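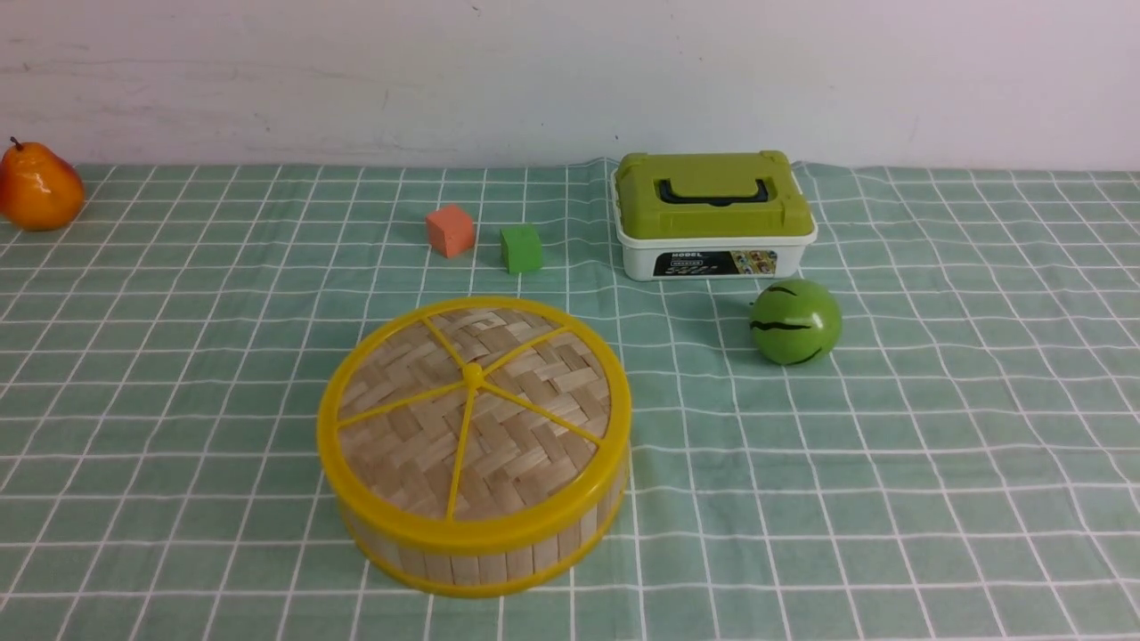

4.3 Grasp failures on the covered basket

Figure 3. Tabletop layout for the lid task: steamer basket at the front, toy watermelon ball to its right, foam cubes, plastic case and artificial pear behind it on a checked cloth.

The lid task produced the only safety stop in the study. The Tirkura arm was told to lift the lid of the bamboo steamer, set it down on the open cloth to the right, and place one foam cube inside. We ran 77 trials with the layout in Figure 3. In 50 of them the lid was lifted and set down as planned. The remaining trials ended in a fault, and most of these came from a single cause.

The planner picks a grasp point from the depth map and prefers raised, narrow features. On this lid it often chose one of the thin yellow spokes over the thick rim. The spokes lie across the woven surface and leave little room for a fingertip. When the fingers closed there they slid off, and the controller read the sudden loss of force as a completed release. It then moved on to the next step with the lid still in place and pressed the cube against the weave until the force limit was reached.

In two trials the limit was not enforced. The wrist sensor had been zeroed while the gripper was touching the lid, so contact force was under-reported. In the first case the basket was pushed across the cloth toward the cubes. In the second, Lertchai Phuthong, who was running the session, used the emergency stop. The arm halted, but the brake on joint 2 let the wrist sag before it held. The log for this trial is incomplete — the recorder shut down with the arm power.

Napaporn Intarasuk repeated the fault offline with the saved force traces and found the same offset in both trials. We made two changes before the December runs. Zeroing is now blocked unless the arm is at its home pose, and a release must be confirmed by a second depth reading before the cube is picked up. The recorder was also moved to a separate supply.

The spoke grasps themselves were not fixed. Masking the lid center by hand moved most grasps to the rim, but the mask has to be redrawn whenever the basket is turned, and we did not use it in the results reported in Section 5.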